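Joltholm Hausratversicherung im Test: zwei Jahre Vertrag, zwei Schadenfälle

Abgeschlossen habe ich den Tarif online, nach dem Umzug in eine größere Mietwohnung. Der Antrag fragt Wohnfläche, Stockwerk, Bauart und Vorschäden ab. Wer die Wohnfläche richtig angibt, bekommt den Unterversicherungsverzicht ohne Aufpreis. Fahrräder und Elementarschäden muss man extra ankreuzen, Glasbruch ebenfalls.

Beim ersten Schaden lief der Schlauch der Spülmaschine aus, betroffen waren ein Teppich und zwei Unterschränke. Gemeldet habe ich das über das Kundenportal, mit Fotos und den alten Rechnungen. Nach 27 Tagen war das Geld auf dem Konto. Das ist nicht schnell, aber es gab keine Diskussion über den Neuwert.

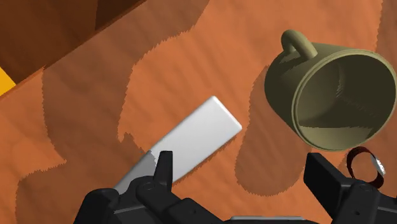
Zweiter Fall: Einbruch im Keller

Hier ging es um 3354 Euro, vor allem Werkzeug und ein Fahrrad. Die Polizeimeldung hatte ich am selben Tag, die Stehlgutliste habe ich nachgereicht. Joltholm wollte für jedes Teil über 200 Euro einen Kaufbeleg sehen. Bei zwei Geräten fehlte er, dort wurde nur der Zeitwert angesetzt. Meine Ansprechpartnerin, Skye Chisholm, hat das am Telefon verständlich erklärt und auf die Stelle in den Bedingungen verwiesen. Das Fahrrad wurde voll bezahlt - den Zusatzbaustein hatte ich zum Glück drin.

Portal und Service

Dokumente lassen sich nur einzeln hochladen, maximal 10 MB pro Datei. Die Hotline ist bis 18 Uhr besetzt, samstags gar nicht. Auf Mails kam meist nach drei Werktagen eine Antwort.

Kündigung und Beitrag

Kündigen kann man nach dem ersten Jahr täglich. Der Beitrag ist zuletzt im Dezember gestiegen, das Schreiben dazu kam rechtzeitig.

Fazit: vier von fünf Punkten. Abzug für das Portal und die Wartezeit beim ersten Schaden.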